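Thread: Open shelves or cabinets with doors in a small kitchen?
Forum: Kitchens and Small Spaces

plivel75
Started 14 April 2022

We're redoing the kitchen in a rented-out duplex and moving into it ourselves in the summer. The wall by the window has room for either two upper cabinets with doors or three long open shelves. The quote for the cabinets, installed, is 2,800. The shelves would cost a fraction of that and I can put them up myself.

My husband wants doors. I like being able to reach things. The stove is on the opposite wall and there is a vent hood. Anyone lived with open shelves for more than a year?

stullura
Seven years with open shelves here. I would do it again for the dishes we use every day. Glasses and bowls get washed so often that nothing settles on them. The top shelf is a different story. I take everything down twice a year and it needs hot water and soap.

Get brackets that screw into studs. Ours sagged the first winter with anchors only.

Bình Tạ
I took mine down last December and put cabinets back. My stove vents outside and there was still a film on everything. Grease travels farther than people think, and dust sticks to it. If you cook with oil most nights, pay for the doors.

stullura
How close were your shelves to the stove? Mine are across the room.

Bình Tạ
Across the room too. It's a small kitchen, 7 feet between the counters. I fry a lot, so your results may be better than mine.

enum_k
The other thing to think about is whether your dishes match. Open shelves show all of it – the souvenir mugs, the plastic cups, the lids. I packed up half of what we owned and only put out the plain plates.
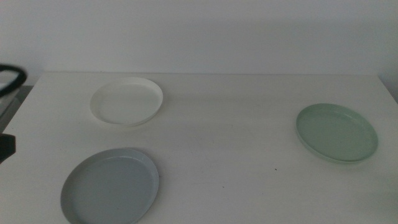 Color is the part I'd plan before buying anything. Bright dishes made my shelves look crowded even when they weren't full. I ended up sticking to pale colors that don't match exactly, like those three plates, and against an off-white wall they stay quiet. Shallow ones are also easier to stack on a 10-inch shelf. The stuff I packed up went to my sister and I haven't missed it.

luong_kitchen
I don't agree with getting rid of dishes to suit a shelf. A cabinet holds whatever you have and you close the door. My parents' kitchen had doors and it never needed to look like anything.

enum_k
Fair enough, but I wanted less stuff anyway. The shelves were a good excuse.

plivel75
Thanks, all. We do cook with oil, maybe four nights a week. Has anyone done one cabinet and left the rest open?

stullura
My neighbor did. Cabinet on the stove side, two shelves by the window. Looks fine to me.

Bình Tạ
That would be my choice too. Put the things you use once a month behind the door, and ask the installer to quote the one cabinet separately. Mine charged the same labor for one as for two.

plivel75
Good point, I'll call him Monday and ask.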